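Preguntas frecuentes
Ciclo de cine Nogueira: entradas, abonos y proyecciones

¿Qué es el ciclo Nogueira?
El ciclo Nogueira es una programación anual de cine de autor que se celebra durante el mes de agosto en la sala Tovbridge. La dirección artística corresponde a Américo Pacheco. La selección combina estrenos sin distribución comercial, retrospectivas y copias restauradas.

¿Dónde pueden adquirirse las entradas?
En la taquilla de la sala, a partir de las 17:00, y en la página web del ciclo. Las entradas compradas por internet deberán presentarse impresas o en el teléfono móvil. No se admiten reservas telefónicas.

¿Cuál es el aforo?
La sala principal dispone de 263 butacas y la sala pequeña, de 149. Las localidades no están numeradas, salvo en la sesión inaugural.

¿El abono garantiza el acceso a todas las sesiones?
El abono da acceso a todas las sesiones ordinarias, siempre que su titular se presente en la sala al menos quince minutos antes del inicio. Transcurrido ese plazo, las localidades libres se pondrán a la venta. Se emiten 400 abonos por edición, personales e intransferibles.

¿En qué idioma se proyectan las películas?
En versión original con subtítulos en castellano. La retrospectiva Nilorov incluye dos títulos mudos con intertítulos traducidos.

¿Puede accederse a la sala una vez comenzada la película?
No. En el caso de «Hirkedholm», cuya duración es de 161 minutos, habrá un descanso durante el cual se permitirá la entrada a quienes dispongan de localidad.

¿Se admiten cambios o devoluciones?
Únicamente en caso de cancelación o aplazamiento de la sesión. El importe se reintegrará por el mismo medio de pago utilizado en la compra.

¿Está permitido consumir alimentos en la sala?
Solo se permite el agua en envase cerrado. El resto de los alimentos y bebidas deberá consumirse en el vestíbulo.
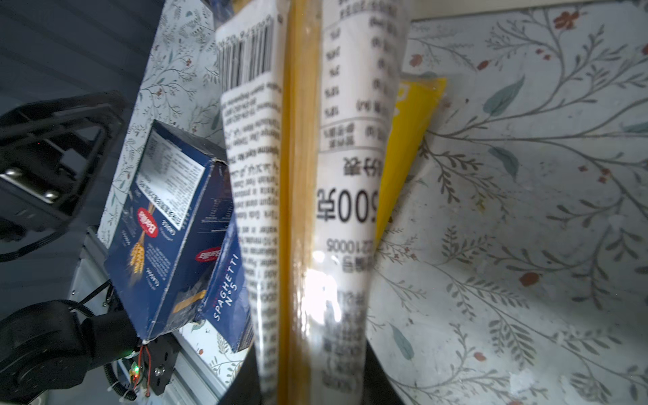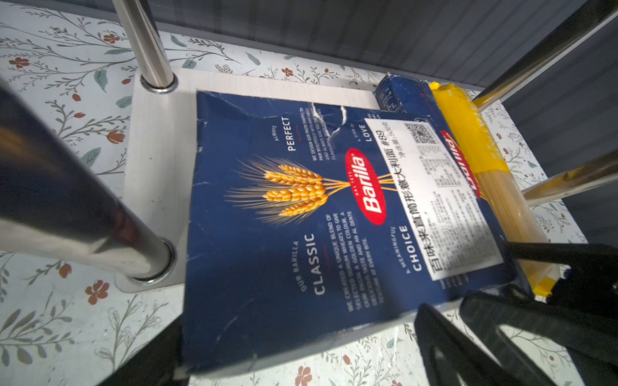
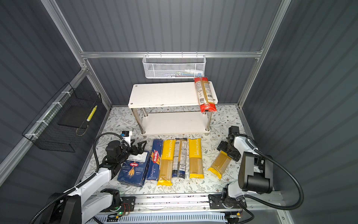 Pasta seca: bolsa de 500 gramos, caja de Barilla y paquete de espaguetis sobre un estante blanco.

¿Cómo se solicita una acreditación de prensa?
Mediante el formulario disponible en la web, acompañado de una carta del medio y de dos críticas o artículos publicados. Las solicitudes son examinadas por Brayan Lozano, responsable de comunicación. La acreditación no incluye la sesión inaugural, para la cual debe solicitarse invitación aparte.

¿Hay coloquio después de las proyecciones?
En las sesiones señaladas con la letra C en el programa. Los coloquios tienen una duración máxima de media hora y se celebran en la propia sala. Cuando el invitado no hable castellano se ofrecerá interpretación consecutiva.

¿Puede asistir público menor de edad?
Los menores de doce años deberán ir acompañados por un adulto. La calificación de cada título figura en el programa de mano y en la taquilla.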